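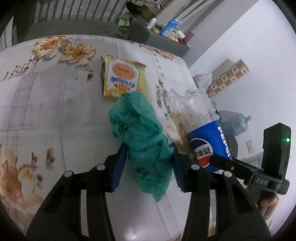 *Green bag, flowered oilcloth.*

# Call for members: a winter critique circle for people with a messy draft

I'm putting together a small critique circle and I'd love to fill it with people who have a whole draft (or most of one) sitting in a folder and no clear idea what to do with it. Novels, memoirs, linked short stories, all fine. It's called Kivi, it meets in Pronuvdale, and it starts in November and runs until the end of March.

A bit about me first. I've written four novels, two of which came out with a small press called Gredis, and two of which live in a box under my bed and will stay there. I used to go to a big open workshop where you'd read three pages aloud, people would say "I really liked the dog," and then you'd go home. I went for years! I met lovely people and my sentences got cleaner, but no one ever told me that my second act was in the wrong place, and how could they? They'd only ever seen it three pages at a time.

So Kivi does it the slow way. We read entire manuscripts. Every member gets one full session for their book, everybody else has read it to the end beforehand, and we talk about that one book for two and a half hours with a break for tea in the middle.

## What I'm looking for

I have room for 7 people this time. I don't care if you've been published or where you went to school. I do care that you:

- have a draft of at least 50,000 words by the time we start, even if chapter twelve just says "fix this"
- can read a full manuscript every three weeks or so and write a page of notes on it
- can get to Pronuvdale in the evening (we begin at 6:30 and I try hard to be done by 9)
- can hear "I got lost here" without spending twenty minutes explaining why the reader is wrong

That last one is hard. I still do it in my head the whole way home.

Genre is wide open. Last winter we had a ghost story, a book about a failed orchard, two romances and something with submarines that I'm still thinking about. If you only want to read one kind of book, this probably isn't a good fit, and I'd rather you knew that now than in January.

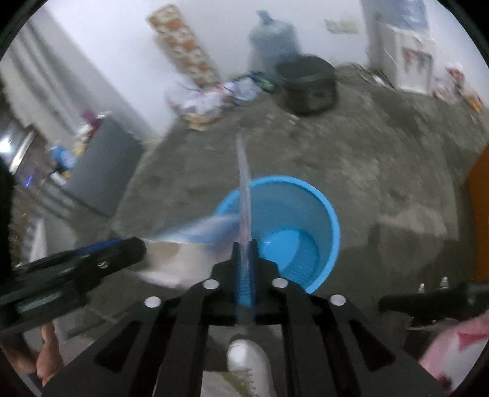

The reading load is the thing people underestimate. Last winter our manuscripts came to 1623 pages all together, double-spaced, and the longest one took me most of my vacation. Please look at your calendar before you write to me. If you have a new baby or a big deadline coming, wait for the next round - I'll be running this again and I'd be happy to have you then.

## How the notes work

You'll send your draft to the group two weeks before your session, along with up to three questions you really want answered. "Is it good?" doesn't count. "Do you believe she would go back to the house?" is perfect.

Readers write a page each. Start with what you think the book is about (you'd be amazed how often this alone is worth the whole winter), then where you sped up, where you slowed down, and where you stopped believing it. No line edits unless the writer asks for them. I've had a draft come back with every comma circled and it told me nothing except that the reader was tired.

In the session itself the writer listens for the first hour, then joins in and asks whatever they like. We stick to this pretty firmly, me included.

## Money and practical stuff

The whole winter costs $81 per person. That pays for the room and the tea, and for printing a paper copy of your own draft if you want one to scribble on. I don't get paid for this and I bring a manuscript like everyone else.

The room is upstairs, and sadly there's no elevator. If stairs are a problem, say so when you write and I'll look at booking us in somewhere on the ground floor. 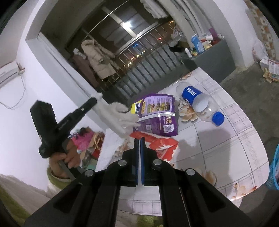
Everything you read stays inside the group. No posting bits online, no passing a draft to your cousin who works in publishing, and please delete the files in April.

## How to apply

Send me an email at the Kivi address with:

1. the first ten pages of your draft, as they are right now
2. a paragraph on what happens in the book, ending included
3. a paragraph about a book you read this year that annoyed you, and why

I read number three first. It tells me how you read, and that's mostly what the rest of us will be living with all winter.

Applications close at the end of September and I'll answer everybody by the middle of October, yes or no. If it's a no, it's usually a question of balance (I can't take five thrillers), and I'm glad to keep your name for the spring.

Write "Kivi winter" in the subject line so I can find you.

- Urska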